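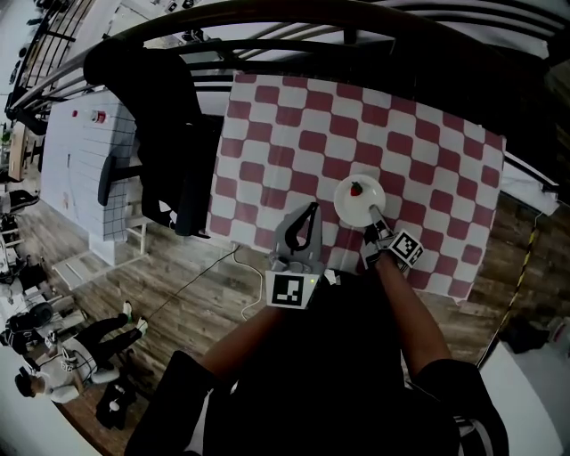 Home | Guides | Methods | Kit | Contact

How to collect hand-held gripper demonstrations you won't have to throw away

By Touran Bagheri, January 18, 2018
Reading time: 5 minutes

Our first batch of demonstrations at Worotham trained a policy that could approach a plate with great confidence and then hover over it, like a guest who isn't sure whether lunch has started. We blamed the network for a fortnight. The network was fine. We had taught it to hover, because three of us had been hovering while we decided who should say "go".

What follows is the routine we use now. It assumes you have a pair of hand-held grippers with a camera on each, a head camera, and a person with patient wrists. It also assumes your policy learns straight from the images and the recovered gripper paths. If you're steering a real arm by remote control, most of this won't apply and you have my sympathy.

1. Pick a task you can say in one breath

"Move the strawberry to the other side of the plate" is a task. "Tidy up" is an argument. Write the sentence down, and write down what counts as finished. Habibur Dissanayake and I once labelled the same recordings separately and disagreed on a good number of them, purely over whether fruit touching the rim was on the plate.

2. Lay the table

Use a cloth with some pattern to it. A patterned cloth gives the tracking something to hold on to, and a plain white table gives it nothing at all. Red and white checks do nicely and make the lab look like a disappointing bistro. Pull the cloth flat, and if it moves between takes, leave it moved. Your robot will meet wrinkled cloths too.

3. Map the room before you start

Before any takes, start the recording and walk one gripper slowly round the workspace. High, low, left, right, then a tilt at each corner. We allow 40 seconds. Prakash Shenoy does it like a man blessing a ship, and his maps are the best we've got, so we've all stopped laughing and started copying him.

Things that wreck the map:
- swinging the gripper faster than you would carry soup
- pressing the camera right up to the cloth and staying there
- a blind going up halfway through

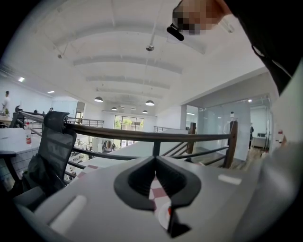 People walking about in the background are less trouble than you'd fear, provided most of the room stays put. We used to clear everybody out. It made us unpopular and the maps came out just the same.

4. Check the jaws

Open and close each gripper fully, twice, in view of its own camera. This is the calibration for jaw width. Skip it and every grasp in the session will be wrong by the same small amount, which the policy will learn faithfully.

5. Record

Start with the grippers apart and the jaws open. Move at the speed you'd like the robot to move. Finish, back away, stop. Don't correct the object with a bare finger. If you fumble the grasp and recover, keep the take and tag it "recovery". If you fumble and swear, keep it and drop the sound.

Shift the plate between takes, and the fruit on it. Beatrice Mbwambo pointed out that I always put things where a right-handed person would like to find them, so now someone else does the placing.

6. Sort

We throw away takes with lost tracking and keep nearly everything else. In our June comparison we trained 2 policies on the same number of takes, one from the old hovering set and one from a set made as above. The first finished the task in 40 per cent of trials, the second in 86. One table, one task, one lab, so please don't frame it. Mostafa Younis is repeating it with a softer object and so far has mainly made jam.

The sorting script is in the Landex folder. It wants the takes named by number and will sulk if you put a space in.

Related
- Landex: sorting takes by tracking quality
- Two hands, one clock: keeping both grippers in step
- Nouri notes: how many placements are enough?
- Why we stopped using Lirkudeo for labels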